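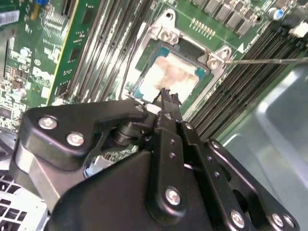

Wrist camera or overhead camera for CPU removal? Results and questions

Forum: Manipulation and Disassembly > Methods

dimgate_ben
We've been working on taking server boards apart with an arm, and I want opinions on a result before we write it up. The task is narrow. The board is fixed down, the processor is still in its socket, and the policy has to bring the fingertips to the edge of the heat spreader and stop in a position where it can grip. Unlatching is a separate skill and I'm leaving it out.

We trained two policies on the same 400 demonstrations. One sees only the wrist camera. The other sees the wrist camera plus a fixed overhead camera. Same network, same training schedule, same action space. We tested each one 195 times on boards that were not in the training set.

The wrist-only policy did better. It isn't a huge gap, but it held on every board type. I expected the opposite, and so did everyone else in the lab.

My guess is that the overhead view lets the policy learn where the socket usually is on the bench. When the board is turned or shifted, it goes to the usual place and then corrects too late. The wrist view always has the tips in it, so the policy has to look at the tips and the processor together.

Has anyone seen this on other tasks?

wornwood
Yes, on connectors. We dropped the fixed camera last November and never put it back. Our fixed camera was also a lot farther from the work, so at the resolution we fed the network the part was a few pixels wide. Did you crop the overhead image around the socket or just resize the whole thing?

dimgate_ben
Resized the whole thing. No crop.

wornwood
Then I'd be careful with the explanation. You may only be showing that a blurry extra image doesn't help. Crop it and run again before you say anything about bench position.

tray_of_screws
Agree with wornwood. Also, how did you move the boards between trials? If they were always within a couple of inches of the same spot, the overhead policy should have been fine going to the usual place. If you moved them a lot, the wrist camera might not have the socket in view at the start, and I'd expect it to fail there.

dimgate_ben
We rotated them freely and shifted them a small amount. The socket was in the wrist view at the start of every trial. I should have put that in the first post. It does favor the wrist camera.

tray_of_screws
It does, and it needs to be in the title of the paper if you ask me. "Wrist camera is enough once you're already there" is a much smaller claim.

Lovisa Holmgren
I don't think it is that small a claim. Getting to the general area is easy to do with a fixed camera and a plain detector. The last inch is where these systems break things. If wrist-only is better for the last inch, people can split the job in two and train only the second part. We have been doing that on the Darus cell for memory modules and it saves a lot of demonstration time.

My question is about glare. A heat spreader is close to a mirror. In the picture at the top there are blown-out white areas toward the left and the lower right of it, and the metal across the upper middle has a coppery reflection. How does the policy find the edge when the edge is washed out?

dimgate_ben
It does struggle there. Most of the wrist-only failures I've looked at have strong glare along the side the tips are going for. The policy tends to stop short and hover. We tried random brightness changes in training and saw no difference.

wattanapong_lab
Brightness changes won't do much for this. They scale the whole image. Glare moves across the part as the camera moves, and that is a different problem. We had better luck with two things:

Paste random white blobs over the part during training, with soft edges. Crude, but it makes the network use what is around the metal. Your socket surround and the corners of the substrate are good cues and they don't shine the same way.

Record some of the demonstrations with the room lights in different places. You need fewer of these than you would think. For us 12 per light position was enough to see a change.

dimgate_ben
The blobs are easy, I'll try those this week. We have 2 lamps we can move, so the second one is possible too.

tray_of_screws
Or lower the exposure and lock it. I don't see why this has to be fixed in training when the camera has a setting for it.

wattanapong_lab
Because the rest of the view goes dark. There are black fingers and black memory slots in there next to bare metal. Expose for the metal and you lose the tips against the slots. We tried it and got worse.

tray_of_screws
Worse on your camera. I've run low fixed exposure for a year with no trouble.

wattanapong_lab
On what parts?

tray_of_screws
Plastic housings, mostly.

wattanapong_lab
Then you don't have the problem I'm describing. Plastic housings don't clip like that.

tray_of_screws
Fair. I'd still want to see it tested on this setup. It costs one afternoon.

mk_bench
Different point. The fingertips look ragged at the ends. Were they in that condition for the demonstrations, for the tests, or both? If the tips in the demos had clean ends and the tips in the tests don't, you have a mismatch right where the policy is looking.

dimgate_ben
We didn't log tip condition. We change them when the grip starts slipping, and both policies were tested in mixed order over the same days, so wear should be spread evenly between them. It shouldn't explain the gap.

mk_bench
It wouldn't explain the gap if both policies care about the tips the same amount. By your own theory the wrist-only one cares more. So if anything your wrist-only number is low. Start logging it anyway. We write the tip change in the same file as the trial.

Lovisa Holmgren
Second that. And please report the failures by type. "Stopped short," "touched the socket" and "gripped at an angle" have very different costs on a real board. I would take a policy that hovers over one that reaches into the pins.

dimgate_ben
Okay. Plan from this thread:

Rerun with the overhead image cropped to the socket area.
Add the white blobs in training.
One run at low locked exposure, for tray_of_screws.
Log fingertip changes.
Split the failures by type.

I'll leave the bench position explanation out until the cropped run is done. The existing checkpoints can't be reused for the crop, so that one means training again from scratch.

wornwood
Can you keep the same test boards for the rerun? Otherwise we can't compare with the first numbers.

dimgate_ben
Same boards, and I have the start rotations saved. I'll post the table in this thread when the cropped run finishes.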